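We use cookies to keep this site running. Accept | Manage settings

Drosden Hall Users' Group
Minutes of the general meeting, September 17, 2022

Chair: Emil Wyss
Apologies: one, from the Muvasport evening class

1. Previous minutes
Accepted with one correction. The key deposit goes back to the hirer at the end of the booking, not at the end of the month.

2. Kitchen cupboards
The left-hand cupboard was cleared out before the meeting. Chipped cups were thrown away and the baking tins moved to the bottom shelf. Egger has quoted $341 to rehang both doors and replace the hinges. Quote accepted. The work will be booked for a day when the hall has no hirers.

3. Plates
The chair said the plates had become a jumble after years of people leaving things behind. The grey ceramic ones and the coloured plastic ones have been going back into the same stack, with the big ones sometimes on top of the small ones. Two grey plates were broken over winter when a stack slid.

It was suggested that the plastic be given away and everything be grey. Several members objected. The playgroup uses the plastic plates every week, and they are handy for outdoor lunches. After some discussion it was agreed to keep both kinds and store them apart. 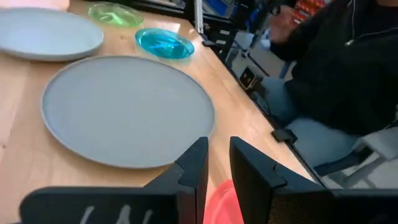

Agreed that ceramic goes on the middle shelf, large plates at the bottom of the stack, no more than seven high. Plastic goes on the lower shelf where children can reach it, any colour order. Anything badly scratched is to be put aside for the next meeting to look at. Labels for the shelf edges to be made by the chair.

A member asked whether the plastic plates can go in the dishwasher. Top rack only until someone finds out.

4. Shared lunch
The November lunch will go ahead. Porkero will supply the rolls and cold meat at the same price as last year. Salads and desserts by members, list on the noticeboard. Four people are needed for washing up and two have put their names down.

5. Other business
The tap at the small sink is dripping again. Tea towels are to be taken home and washed by whoever used the hall last. The balance of the kitchen account is $2145 before the Egger job.

Meeting closed. Next meeting after the November lunch, in the kitchen.

Share this page | 3 comments

Comments

Jo: Can the cake stand please stay on the top shelf? I looked everywhere for it.

hallgoer: Put me down for washing up.

M.T.: The blue plastic ones went through our dishwasher at home for years, top rack, no trouble.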